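# Odds and ends bin at Astilcombe gets a Saturday of its own

The big gray bin at the Astilcombe community hall is going to have its day at last, and if you have been missing a pair of sunglasses, you may want to read on.
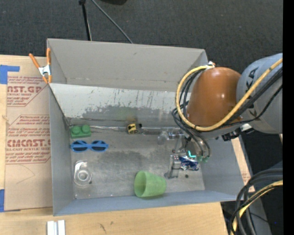
*Bright blue sunglasses, a green building block and a light green cup are among the things in the bin at Astilcombe.*

For as long as most of us have been coming to the hall, anything left behind after a class, a supper or a birthday party has gone into a bin until its owner thinks to ask for it. Some things go home the very next morning. Others stay on for months, and by the time fall comes it is hard to say which party they belonged to, or even which year! So the hall is setting aside a Saturday in December for everybody to come by, have a look and take home what is theirs.

The doors will open at 10 in the morning and stay open until 2, and there will be coffee and (if the oven behaves) cinnamon rolls. The bin will be on the wooden table, where grown-ups can see into it without bending and the smaller visitors can be lifted up for a peek. It has seen plenty of use over the years, that bin, and the scuffs and scratches inside will tell you so, but it is good and deep and we are fond of it.

The sunglasses have two dark lenses and blue temples, and they should be easy for their owner to recognize. The green block has two round studs on top and would surely be welcome back in somebody's building set. There is also a little yellow and black item that looks like a compact tape measure, so if you helped hang the curtains or put up the new shelves in the Nurum Room, please think back and check your toolbox. A few clear pieces are in there too, and those are harder to put a name to. One has a rounded base with rings in it and looks something like a small tape dispenser. If you know what it goes with, we would dearly love to hear from you.

Hats, scarves and mittens are kept separately on the coat rack by the side door, and they will be part of the day as well. Please bring a bag if you have more than one child in the Flikuteo after-school club, as past experience suggests you will need it.

Whatever is left when the doors close will be looked over and sorted. Things in good shape will go to the thrift table at Verbruggen, which has been kind enough to take our extras before and passes the money along to the hall's roof fund. The fund stood at $2,858 at the last count, with $270 of that coming from the thrift table alone, and we are very grateful to everyone who has bought so much as a teacup.

If you can't make it on Saturday but think something might be yours, leave a note in the box by the office with a description and a phone number, and it will be set aside for you until the end of the month.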